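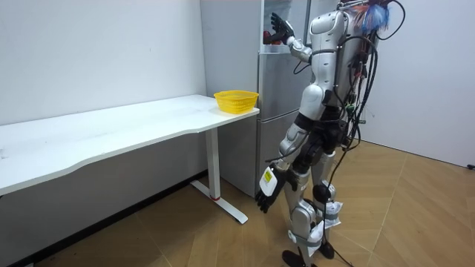
人型ロボットに家事を覚えさせるためのデータ収集、という言葉は前から聞いていたのですが、実際に集めているところを見る機会はなかなかありません。Verkentの見学会に申し込んだら枠が取れてしまい、朝から落ち着かない気持ちで出かけてきました。長くなりますが、忘れないうちに書いておきます!

案内してくださったのは収集チームのMusa Odukoyaさん。受付で名札をもらい、廊下を抜けるともうすぐ収集室です。白い壁に寄せ木の床、白い机と冷蔵庫。もっと工場っぽい場所を想像していたので、誰かの引っ越し直後の部屋に通されたような気分になりました。

課題名は「Lavico」。冷蔵庫の上の扉の中にある果物を取って、机の黄色いかごに入れる。文章にするとたった一行です。ところがOdukoyaさんいわく、この一行のために集める実演の目標が3000本。ちょっと気が遠くなりますよね。

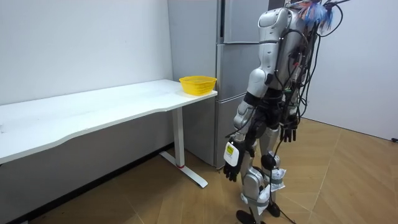
Verkent収集室にて 2024-01-30

午前の回は、ロボットが机の横にまっすぐ立った姿勢の確認から見せてもらいました。両腕を下ろし、膝を少しだけ曲げた状態です。背中には黒いケーブルがみっしりと束ねられていて、一本は足元まで垂れています。展示会で見るロボットは背中を見せてくれないことが多いので、私はここで一番写真を撮ったかもしれません。てっぺんの青や赤のふさふさしたところも、どうにも目が離せませんでした。

動かすのは人です。操作担当のFemi Igweさんが別の席で腕と指を動かすと、ロボットの腕と指がそれに付いていく。その間の関節の値とカメラの映像が、まとめて一本の実演として記録されます。学習に使うのはこの記録のほうで、見学した日のロボットが自分で考えて果物を取っていたわけではありません。ここは私も最初に勘違いしていたところです。

Igweさんはこの日の午前だけで32本を収録する予定だと話していました。一本ごとに果物の置き場所を変えます。奥に寄せたり、二つを近づけたり。同じ場所ばかりだと、その場所でしか取れないものができあがるのだそうです。理屈としては分かっていても、毎回手で置き直しているところを見ると、学習データというものの重みが急に具体的になります。

もうひとつ面白かったのが、うまくいかなかった実演の扱いです。全部捨てるのだろうと思って聞いたら、指の当たり方が悪くて一度引いてから取り直したものは、印を付けて残すとのこと。取り直し方もロボットに見せたい動きのひとつなんですね。落としてしまったものは別の棚に分けて、後でチームで見返すそうです。その印付けに使っているのが自社製のDrallikという道具で、映像を再生しながら「近づく」「つかむ」「運ぶ」「放す」の区切りを入れていきます。

私も区切り入れを少しだけ体験させてもらいました。これが難しい! 特に「近づく」と「つかむ」の境目です。指先が果物に触れた瞬間なのか、指が閉じ始めた瞬間なのか。私が入れた区切りはOdukoyaさんのものと3コマずれていて、本人は「初めてならとても良いです」と言ってくれましたが、その後しっかり直されていました。

頭の高さのカメラ映像も見せてもらいました。左手前に空の黄色いかご、右に扉の開いた冷蔵庫。棚には赤い果物が二つあり、左のほうが色が濃くて、右は少し黄色がかっています。黒い指が下から左の果物へ伸びて、触れているのかいないのか、画面に顔を近づけても私には決められませんでした。ちょうど区切りで悩んだあの場面です。

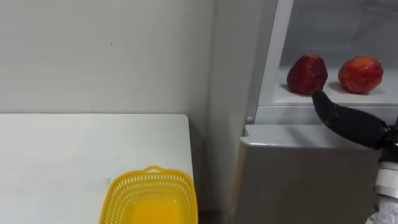

質疑で聞けたこと

見学の最後に、小さな会議室で質問の時間がありました。メモから拾っておきます。

手元のカメラだけでは足りないのか、という質問には、横から全身を映す固定カメラも併用しているとの答え。頭の高さの映像では、かごと棚の両方をいっぺんに捉えられても、足や腰の位置までは分かりません。後から姿勢の崩れを調べるときに、横からの映像が頼りになるそうです。

操作する人によって動きに癖が出るか、という質問は私がしました。出るそうです。Igweさんは下からすくうように指を入れることが多く、別の方は横から挟む。どちらかに揃える案も出たものの、今はあえて混ぜて集めています。学習した結果がどちらに寄るのかは、まだ比べている途中とのことでした。

次の課題は「Delić」という名前で、こちらは引き出し式の段を開けるところから始まるとのこと。準備が順調なら6月に収集を始めるそうなので、見学枠が出たらまた申し込みます。

行く人への覚え書き

収集中の部屋では、床のケーブルに近づかないよう案内があります。立ったままの時間が長いので、歩きやすい靴がいいです。区切り入れの体験は希望者だけで、受付のときに言っておくと順番に呼んでもらえます。質疑の時間は短めでした。聞きたいことは先に紙に書いておくことをおすすめします。私は帰りの電車で、聞き忘れをもう二つ思い出しました。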